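The Pencil Box Problem
How Skuten's planner decides what to pick up, and when to leave it alone

A pencil box is a hard object for software. It has a lid that can be open, shut or halfway, a tray that slides when pushed, and walls just tall enough to catch a fingertip. At Skuten, a small company in Carnthorpe, the box has been the main test for a two-arm planner called Prakik since September.

Prakik does the job most people forget about. The perception code says where things are. The motor controllers move the joints. Prakik sits between them and picks which arm goes, which one waits, and how close each may come to the other.

The first version planned both arms together. It gave smooth motion but took too long, and a new plan was often out of date before it started. The current version plans one arm at a time and treats the other as an obstacle that can be asked to move. Reaching into an open box with one arm while the second stays close by is the case the team runs most.
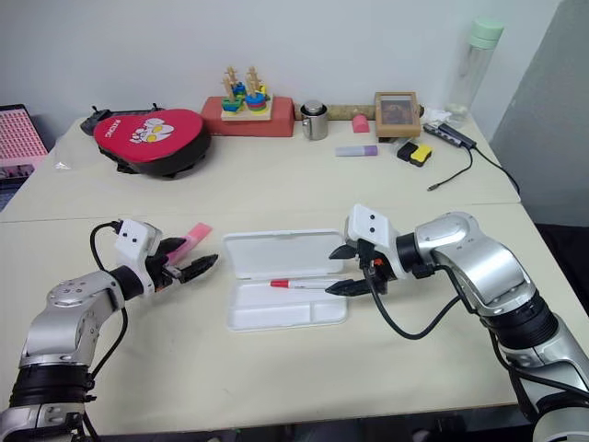 Naidoo isn't convinced that asking an arm to move is the same as planning for it, and says the one-at-a-time method will lock up as soon as both arms need the same six inches of table. The team has logged that kind of standoff 14 times in 647 runs. Prakik now breaks it with a plain rule: the arm holding something goes first, and if neither is holding anything, the one with the shorter path does.

Perception causes more trouble than planning. A white box on a pale table gives the depth software little to work with, and the lid hinge is worse. The fix was to stop looking for the whole box. The software fits the tray first, then searches along its back side for a lid at any angle. Objects near the back wall are kept in the map as rough blocks, good enough to avoid and cheap to update.

Cables are still not modeled. The planner adds a fixed margin near each wrist and hopes that covers it, and 137 plans have been thrown out for crossing that margin when a person would have gone ahead.
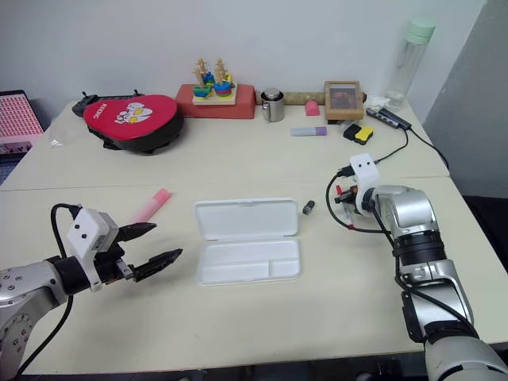

Both grippers near the open case, with the stacking toy and cup at the back of the table.

Much of this winter's work has gone into the replay tool. It loads any logged run, lets an engineer change one setting, and shows where the new plan parts from the old one. Before that, a bad grasp meant reading text logs line by line. The next release will let the tool run overnight on the full set of saved runs and list only the ones that changed.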